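Talent account safety check: inspection sheet with comments
Client: Landry (presenter and recording artist). Checked by: Brittany McIntyre, Zavwood

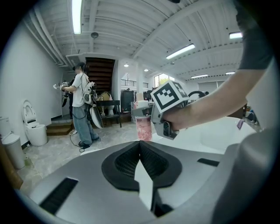 Scope: all public accounts posting under the client's name, the shared inbox, and the comment moderation queue. Private family accounts are outside this check. Ratings are Pass, Pass with comment, Action, or Not checked.

Section A. Access

A1. List of people with posting rights is current.
Action. The list shows 7 logins. Two belong to staff who left after the Demari tour. Remove both and reissue the list.

A2. Two-step sign-in is on for every login.
Pass with comment. On for all current staff. Codes for the fan page still go to one handset held by Jaxon Gauthier. Add a second approved handset.

A3. Recovery email is controlled by management.
Pass.

A4. Third-party apps reviewed.
Action. A giveaway app from the spring competition still has permission to post. Revoke.

Section B. Posting and replies

B1. Drafts on agreed sensitive topics are read by a second person before posting.
Pass with comment. Done for planned posts. Late-evening replies from the client's own phone are not covered. Dörte Engelhardt to agree a cut-off time with the client. 23:00 was suggested and not yet accepted.

B2. No replies to individual critics that name their employer, school or home town.
Action. One reply in the sample quoted a critic's workplace. It was deleted the same evening, but screenshots are in circulation. See D2.

B3. Paid posts carry the required label.
Pass. All Briteo posts in the sample were labelled in the first line.

B4. Location is off for posts made at home or on set.
Pass with comment. Off by default. Stories uploaded by the stylist show the hotel name in the background on two occasions. Stylist to delay posting until after checkout.

B5. Old posts searched for material likely to be brought up again.
Action. Search ran back over 1,023 posts. Of these, 247 were marked for a second reading and the reading is incomplete. No deletions until Solange Hiebert has seen the full set. Bulk deletion during a live row tends to be noticed and reported.

Section C. Comments and messages

C1. Word filter in use and reviewed each quarter.
Pass with comment. Filter blocks insults in English only. Add French terms before the Montreal dates.

C2. Threats are saved with time, link and account name before blocking.
Action. Three were blocked with no record kept. Moderators to use the form in the shared folder.

C3. Moderators are on a rota, with no shift above four hours.
Pass.

C4. Client does not read the unfiltered queue.
Not checked. Client unavailable.

Section D. Response to a pile-on

D1. Named contact for the press, with a deputy.
Pass. Shirley Lapointe, deputy Solange Hiebert.

D2. Holding statement on file and less than six months old.
Action. The statement on file refers to a show that has ended. Redraft, 60 words at most, no jokes. It should deal with the quoted workplace (B2) directly.

D3. Scheduled posts can be paused by any duty moderator.
Pass with comment. Tested once, paused in four minutes. The Briteo posts sit in a separate scheduler and carried on. Ask Briteo for pause rights.

D4. Co-hosts and family told not to reply on the client's behalf.
Pass with comment. Told verbally. Put it in writing.

Overall result: not cleared. A1, A4 and B2 to be closed before the next broadcast. Remaining actions due by the December recheck, form to be returned to Brittany McIntyre with login list attached.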